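Nokwood Play Library
@nokwoodplay
Jun 15, 2018

The Library has revised its guidance on the care and return of small wooden blocks. The main points are set out in this thread. The full text is available at the front desk.

The revision follows a review in March by Anika Ferreira and Bart Brouwer, who went through the notes left with returned sets. Most of the notes concerned cleaning, storage, and blocks that had gone astray between households.

Small wooden blocks should be used on a flat, clear table. White tabletops are preferred at our own sites. Splinters and chips show up well against them, and a stray block is easy to spot at closing time.

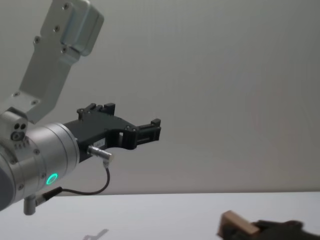
May wooden blocks be soaked in water to clean them?

Soaking should be avoided, as it swells the grain and lifts the edges. Wipe each block with a damp cloth, dry it with a towel, and leave it out overnight before it goes back in the bag.

Borrowers are asked not to use bleach or furniture polish on any part of a set. Plain dish soap, well diluted, is enough for sticky marks. Crayon may be left for staff to remove.

Rough edges: please do not sand blocks at home. Put the block in the envelope supplied with the set and write the set number on the front. Sanding is done at the Amadi Street workshop under Esperanza Thibodeaux, who also decides when a block is to be retired.

Storage: sets should be kept indoors, away from radiators and direct sun. Car trunks and unheated garages are not suitable. Cloth bags may be machine washed on a cool setting with the cords tied.

Work tables at all sites are to be cleared and wiped before a set is opened. Cups, paper, and paint belong on the side shelf. This applies to staff as well as visitors.
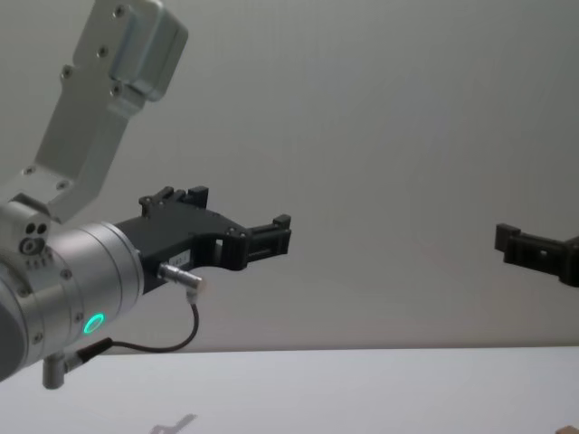
At the table, gray wall behind. Nokwood.

Correction to the above post on work tables: paint should be kept in the cabinet, with the lid closed. The side shelf is for cups and paper only.

Missing blocks: there is no charge for the first 2 blocks lost from a set. After that, borrowers will be asked to contribute to a replacement. Found blocks may be handed in at any site, whichever set they came from.

The catalog now lists over 645 sets. Set 212 has been withdrawn for repair and will be offered again under the same number. Existing reservations for it have been moved to the nearest match, and those borrowers have been notified.

Loans remain at 6 weeks, with one renewal. Schools wishing to borrow for a full term should write to Salamatu Omoregie, School Loans, care of the Jalluleo branch.

Large-print copies of the guidance may be requested at any desk.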